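Tips for Recording Pouring and Emptying Tasks at Home

Pouring is a good second task for a two-arm setup, once simple pick and place is going well. Most of what follows comes from the notes we keep for the Norero set, which now stands at 772 episodes, nearly all of them recorded in ordinary living rooms.

Before you start

Pick the container first and the contents second. A cardboard box with a flap top is harder than a cup because the flap moves. Start with dry things that don't roll far. Pasta is fine, dried peas are not.

Put the bucket on a low stool. On the floor it is too far down for most arms to tilt over cleanly, and on a table the box ends up too high. Check that the stool doesn't rock on tile. A bit of shelf liner under each leg fixes that.

Run cables behind the arms and tape them wherever they can't hang clear. Go through one slow practice pour and watch the cables, not the box.

During the session

Grip the box in the lower half and keep the pads off the flap. If the cardboard starts to bow, open the gripper a little and try again. A crushed box goes in the recycling, and the episode is marked as failed. Keep failed episodes in their own folder – you may want them later.

Tilt slowly until the contents start to move, hold, then finish. New operators like to flip the box in one go, and the model picks that up quickly.

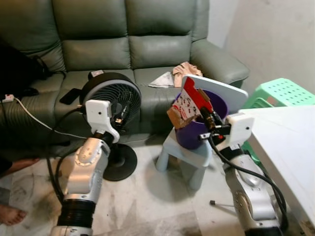 Allex wrote in to say that slow pours made the episodes too long, and that trimming the hold at the end to 2 seconds helped more than any change in speed. We have since done the same with our own recordings.

Change something every 16 episodes. Turn the stool, swap the bucket for one of another color, or move the box's starting spot by a hand's width. Leave the rest of the room alone. Sofas, fans and clutter are good to have in view, as long as they don't all change at once.

Take a break every four batches. Tired operators get jerky at the wrist, and it shows in the joint plots.

Afterward

Write the task label the same day. "Pour box into bucket" is enough, with the box type in the notes field. Our old Rosser sheets had a free text line for everything, and sorting them took most of June.

Play back the first and last episode of each batch at full speed. If the grip has crept up the box, reset your start pose before the next one.

Midico users: turn off automatic trimming before you export. It cuts the still part at the start – you need that part for the rest pose.

Sweep under the stool.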